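Unit 6 – Bottle sorting with two arms

Read the Gretport handout before lab. It covers start-up and the stop button, and neither is repeated here.

The task is to pick plastic bottles off the floor of the cell and drop them in the lined bin. Each group gets 200 recorded attempts for training and 300 for testing. Last term's set, 2,993 attempts in all, is on the Kotian drive and may be used for comparison but not for training.

Decide early how the arms share the floor. Most groups split it down the middle – left arm left, right arm right – and then have trouble with bottles on the line. Write your rule down before you record anything.
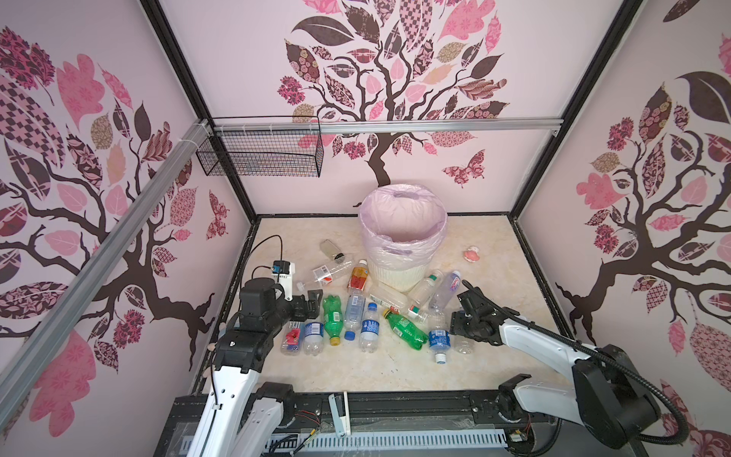

Bottles on the floor, the bin toward the back, one arm on each side.

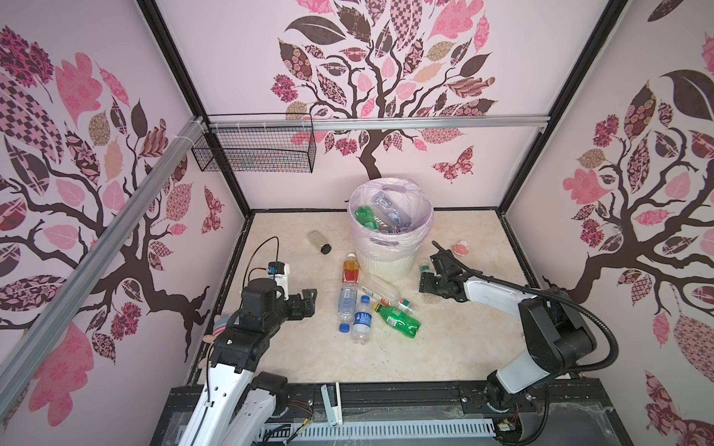
One reply on the Lerari course board says the split matters less than the order: take the bottles nearest the grippers first, and the arms stop knocking things over on the way to the far ones. Test this in part 2 of the report.

Log a dropped bottle as a failed attempt, even if the arm picks it up again. Reports are due in November, through Grindico.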